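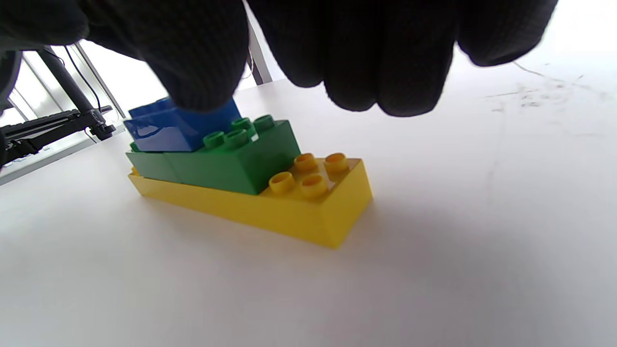
One member wrote to us after the April meeting that the big boxes of bricks should stay mixed, as they have always been, because children like to dig and the digging is half of the afternoon. We have thought about this letter a good deal. Several parents at Detby said the same thing to us at the door, and one grandmother said the opposite, that her grandson spends the whole session looking for one flat piece and then it is time to put on the shoes.

So we have made a middle solution, and it starts on 13th May at both rooms, Detby and Skundthorpe.

The large bricks, the ones with two rows of studs, will be sorted by colour into the shallow trays. Yellow, green and blue come first as we have the most of these. All the small and special pieces (wheels, windows, hinges, the little sloped ones) remain mixed in the deep boxes, and whoever loves to dig can dig there as long as they wish.

With the sorted trays we will also try a simple stacking activity for the younger children. Each table gets a set of 43 cards. A card shows a small tower of three or four bricks, and the child builds the same tower from the trays. The first cards are easy, a long brick at the bottom and shorter ones on it. Later the bricks begin to sit to one side, so that some studs stay free, and this is harder than it looks, also for adults. Please let the child find the mistake alone. If a tower is different from the card but the child is happy with it, leave it standing.

A small request about pressing. Many of our older bricks came from the Fragkou toy library when it closed, and they hold very tightly. Press from above with one finger over the middle of the brick, and hold the bottom brick with the other hand if it slides on the table. To take them apart, please do not use teeth! We have bought separators, and they hang on a string beside the sink.

Washing day was at the end of April. We washed 185 of the large bricks in warm water with a little dish soap and dried them on towels overnight — the studs with a hole in the top keep water for a long time, so turn them upside down if you wash bricks at home. There are more than 60 still to wash. If you can take a bag home, it is in the cupboard under the window at Skundthorpe.

We are still short of long bricks, in any colour. If you have some at home that no one plays with any more, bring them in whatever state they are. Scratched is fine, chewed is not.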